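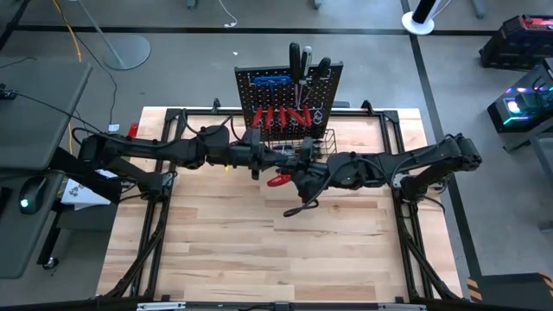

A place for every plier: Zsófia Rácz on sorting out a shared workbench

Zsófia Rácz has been putting tools back where they belong for most of her working life. She started in the repair room of a piano workshop, moved to bicycles, and now looks after the benches at Linduseck, a shared workshop where members pay by the month and bring their own projects.

When she took over in October, the hand tools lived in drawers. There were 41 drawers, she says, and the labels on most of them were wrong.

"People would open six of them to find a pair of pliers, and then they'd leave the pliers on the bench so they wouldn't have to look again," she says. "I don't blame them. I did it too."

Her answer was pegboard. She had used it at the bicycle shop and liked that it could be changed in an afternoon. The boards at Linduseck are black, which some members thought would look gloomy, but she wanted the handles to show up.

"Red on black, you can see from the door. If there's a gap in the row, you see the gap as well."

The pliers hang in a row, handles down. Rácz tried them the other way up first and found that people grabbed them by the jaws. The screwdrivers stand along the top with their handles above the edge of the board, and the T-handle lies flat across the upper part because it swung about when it was hung any other way.

She doesn't draw outlines around the tools. She did at her last job, and every time a tool was replaced with a slightly different one the outline had to be painted over.

"You end up with a board full of ghosts," she says. "A row is enough. If it's pliers, it goes with the pliers."

The benchtops took longer to settle. The old ones were painted board, badly chewed up along the front, and the workshop had 200 dollars left for each replacement. Rácz found butcher block being sold off by a kitchen fitter, Petrauskas, and bought what he had. It is oiled twice a year. She asks members to put down a mat before they use glue, and most of them do.

Hashini Saha has been a member for 3 years and uses the benches to repair sewing machines. She was against the boards at first.

"I had my own drawer and I knew what was in it," Saha says. "Then I had to lend someone a screwdriver and I couldn't find one in my own drawer, so that was the end of that argument."

Saha would still like more small screwdrivers. The ones on the board are fine for most jobs, she says, but she brings her own set for the fiddly screws under a needle plate, and takes it home again at night.

Rácz agrees that small things are the weak spot. Bits, hex keys and spare rings tend to collect on whatever hook is nearest. She empties the hooks when she closes up at nine and sorts what she finds into 2 tins on the windowsill.

"Anything that's still in the tin after a month, somebody can have," she says. "I've furnished half my kitchen drawer that way."

Her next job is the clamp rack, which is behind the door and falls over when the door is opened too fast. She has a piece of timber put aside for it – she just needs a free morning.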